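Vestgate bench notebook, two-arm cell
February 1, 2024

Left arm was drifting at the wrist again yesterday afternoon, so the cell came down at the end of the shift and I went through the cabling first, before touching any calibration. Same fault as in October, though worse. At rest the gripper held position. With the forearm stretched out towards the basket it wandered by almost 5 mm, then came back when the arm folded.

Power off at the supply, both arms supported by hand while the brakes let go. Unplugged the wrist cable at both ends and checked continuity. Fine when straight. Bent to the radius it takes at full reach, one conductor opened. Replaced with a Flaser lead from the drawer, 1090 mm. The old one was shorter and I suspect it had been pulling on the connector all along. Old lead tagged and put in the scrap box, please don't put it back in the drawer.

Routing is now a loop over the forearm, with the slack kept on the upper side. The run from the rear of the arm up to the frame corner stays as it was. On the right arm I have left everything alone. Fingers on both grippers wiped down and jaw screws checked with the small driver.

Restarted with the usual sorting layout on the table: basket in the far left corner, bin of small packages inside the right rails, loose items by the left gripper.
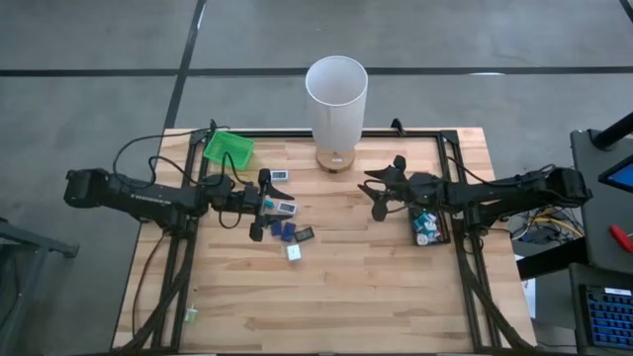

Hưng Lâm thinks the loop is too generous and will sooner or later catch on the basket when the arm comes back low. He would rather see a clip halfway along the forearm, and says the cell at Lục was done that way after they lost two leads.

Fair point. The cable does come close to the basket's lower edge. I don't want a hard clip there, as the bend would then all happen in one place, but a soft strap with some play might do. Will try one from the Rindia kit and run it at reduced speed before deciding.

Test so far: 40 cycles at half speed, no drift that I could measure, no dropped packets on the left bus. Full speed still to do. Plan is 500 cycles overnight with the log on, then a look at the connector for movement.

Also to do:
Tidy the cables behind the right elbow. They are in a heap and I can't tell which is spare.
Tape down the thin cable on the left side of the tabletop.
Order two more leads in the longer length.
Redo the zero on the left wrist once the strap is on - not before, or it will need doing twice.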